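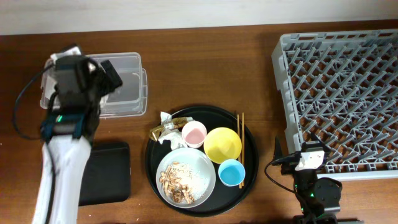
How long does a sourdough starter keep in the fridge if you never feed it?

Mine went a little over three months, from the end of September until January, and it came back after six days of feeding.

I didn't plan it as a test. I had stopped baking in the fall when work got busy, and the jar got pushed behind the pickles. When I found it, the liquid on top was dark gray and smelled like nail polish remover. There was no pink or orange and no fuzz, so I poured off the liquid, scraped away the top layer and kept a spoonful from the bottom.

For the first two days I fed it once a day with equal weights of flour and water, half of the flour being whole rye. Nothing happened on day one. On day two there were a few bubbles at the edge of the jar. From day three I fed it morning and night, and by the evening of day six it was doubling in under five hours. I baked with it the next morning.

The starter came from Shobha Rajan, who I used to share an office with in Arniswood. She gave me a tablespoon of it in a jam jar and told me to keep it thicker than the books say. I still do. A stiff starter seems to hold up longer in the cold, although I have only had the one starter and can't compare.

The first loaf back was my usual one:

300 grams of bread flour
158 grams of cool water for the first mix, then up to 50 more
60 grams of starter
6 grams of salt

It makes a small loaf, enough for two people for two days. I mix the flour and first water at 7 in the morning, leave it for forty minutes, then add the starter and salt and work in the rest of the water a little at a time. With the flour I have now it takes nearly all of it. Last winter I was using a different bag and had to stop much sooner, so go by feel.

I fold it every half hour, 3 times, then leave it alone until it has grown by half. In my kitchen in winter that is mid-afternoon. I shape it, put it in a floured bowl and leave it in the fridge overnight.

Baking is in a covered pot, preheated for 45 minutes. I take the lid off after 25 minutes and give it another 18 or so, depending on how brown I want it. My oven runs hot at the back and I turn the pot when the lid comes off.

The revived loaf was a bit flat and more sour than I like. The second one, two days later, was better, and by the fourth I couldn't tell there had been a break. Hyun-seo Won had some of the second loaf toasted with butter and asked for a piece of the starter, so there is now a spare living across town if I forget mine again.

I have also dried some. I spread a thin layer on baking paper, left it on top of the bookcase until it snapped, and broke it into flakes. They are in an envelope in the drawer with the birthday candles. I haven't tried bringing any of it back yet - I'll write that up when I do.

Next I want to try the same dough with a quarter spelt. I bought a bag and it is taking up most of the shelf.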